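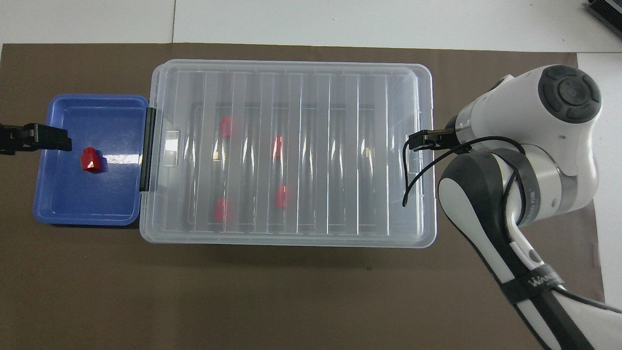

Gripper comparison, fourth meeting. Present: Niamh Ó Briain (chair), Salamatu Jibrin, Siu-ming Hsieh, Conall Flanagan (minutes). Jozefína Murín sent apologies. Salamatu repeated the Pitton sales line that its fingers "handle any household container." Niamh asked what that rests on. A small red block in an open blue tray is easy for either pair, she said, and four more under a ribbed clear lid are a different matter for the camera. Siu-ming agreed that glare off the ribs could cost Pitton or Pokov a pick, and we would blame the fingers.

**Figures.** Pokov's report claims 228 picks without a drop. Conall noted that it doesn't say how many were tried. Not accepted as evidence until we have the logs.

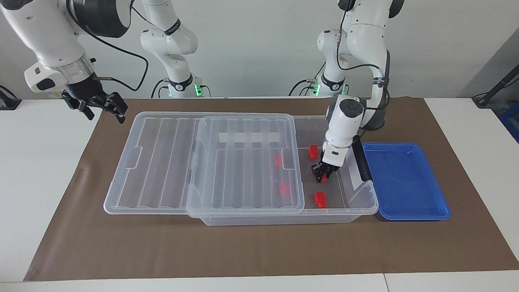
Niamh wants lid-on and lid-off runs scored apart. Salamatu thought this was overkill – the buyers only ask for one number. Niamh said one number is how we ended up with the last pair. Agreed, 30 runs each way for each pair of fingers, same blocks, same mat.

**Controller.** Kwok quotes 2000 for the upgrade. Siu-ming can't see what it would fix. Held over.

**Actions**

- Siu-ming: score sheet, with a column for camera misses
- Salamatu: ask Pokov for raw logs
- Conall: send Jozefína these minutes

Next meeting Wednesday, same room.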